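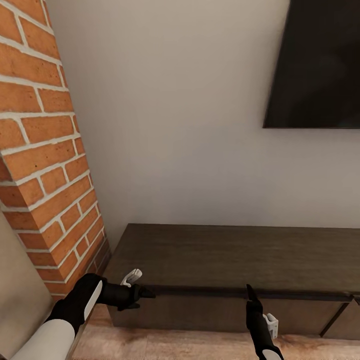

Issue 19, page 4

Simulated trials halted after wrist fault

Skinivetti has suspended a set of simulated trials of its two-armed household robot, Stosemel, after a fault in the left wrist control was found to switch off the force limit close to furniture.

The fault came to light in April in the rendered living room used for reach and grasp work, where the arms are run against a long, low media console below a wall-mounted television. In 19 of 2,150 runs the left gripper was told to stop short of the front edge of the console top and carried on into it. The right arm, which runs the same software with an older calibration file, was not affected.

According to the fault report, the controller lost its contact estimate when the forearm was extended at a shallow angle. It then read the missing value as zero load and kept pushing. The force limit, set at 100 newtons, was never triggered.

"On a real arm that is a damaged gripper at best, and a trapped hand at worst," said Justinas Kairys, who signed the report. "A missing reading has to count as a stop."

The software, supplied by Basico, is also loaded on the physical units at the Sabbagh test house. Those units have been locked out at the power supply until a corrected version is fitted. No injury or damage has been reported.

Basico has issued a patch that holds both arms in position when the contact estimate drops out. Skinivetti will repeat the console task for 2,000 runs with the patch installed before the lockout is reviewed.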